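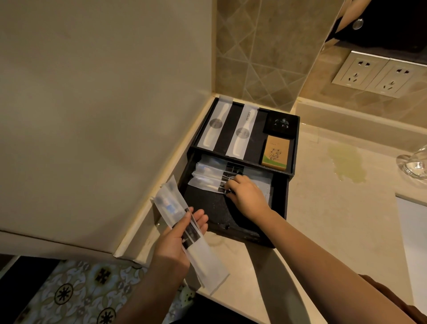
Section 4. Setting up the prayer line and testimony inbox

Do section 3 first. If the Nelleleck base unit isn't showing a steady green light, stop, go back, none of this will work.

4.1 Before you start

Have ready:
Admin password (the one on your welcome letter, not the one you use for the giving page)
The phone number Plurkcombe assigned your church
A list of who gets prayer requests and on which nights
Your recovery group's meeting times if you have one

Set aside an hour. Less if your list is short.

4.2 Record the greeting

1. Log in. Click Prayer Line, then Greeting.
2. Press the red button, wait for the tone, talk.
3. Keep it under 100 seconds. It cuts off hard at that point, mid-word.
4. Say the church name, say that calls are confidential, say when somebody will call back.
5. Press Save. Closing the window does not save it.

Note: don't promise a same-night callback unless you have people on every night. Callers in a bad spot will wait up for it.

CAUTION: The prayer line is not a crisis line. The greeting must tell callers to hang up and dial 911 in an emergency, or call or text 988 for suicide and crisis help. Put this first, before the welcome and before any Scripture.

4.3 Add your prayer team

1. Prayer Line, then Team, then Add.
2. Enter name and cell number. No dashes in the number.
3. Pick nights.
4. Click Send Test. They should get a text in a minute or so.
5. Repeat for each person. Standard plan allows 8, after that you have to upgrade or share a slot.

If the test text doesn't come - check for a space after the number. Its almost always that.

Note: people who leave the team stay on the list until you take them off. They keep getting requests. Check the list in March and again in the fall.

4.4 Turn on the testimony inbox

1. Click Testimonies, then Settings.
2. Switch Accept Written to on.
3. Leave Publish Automatically OFF. Came switched on in units set up before the Marnunau update, so look even if you think you know.
4. Set the length limit. Default is 2000 words, fine for the website. For the printed bulletin use 475, anything longer runs onto a second page.
5. Choose who reads them first. Two people is better than one.
6. Save.

CAUTION: Testimonies about addiction, arrest, abuse or self-harm often name other people. Take out last names, workplaces and towns before anything goes up. Get the writer's okay in writing on the final version, edits included. Under 18, a parent or guardian signs too.

4.5 Withdrawing a testimony

A writer can ask for theirs to come down at any time. No reason needed.

1. Open the testimony.
2. Click Remove, then Remove Everywhere. Plain Remove only hides it on the home page, the old link still opens.
3. Email the writer that its done.

Search engines can hang on to a copy for some weeks. Tell the writer that up front. See Appendix B for the form to speed it up.

4.6 Test it

1. Call the line from a phone thats not on the team list.
2. Leave a short message.
3. Confirm tonight's person got the text.
4. Send yourself a fake testimony, see that it lands in Waiting and not on the site.
5. Delete both.

Still stuck: Pathirana support, number on the back cover. Have your unit serial ready.

Last revised Thu 23 April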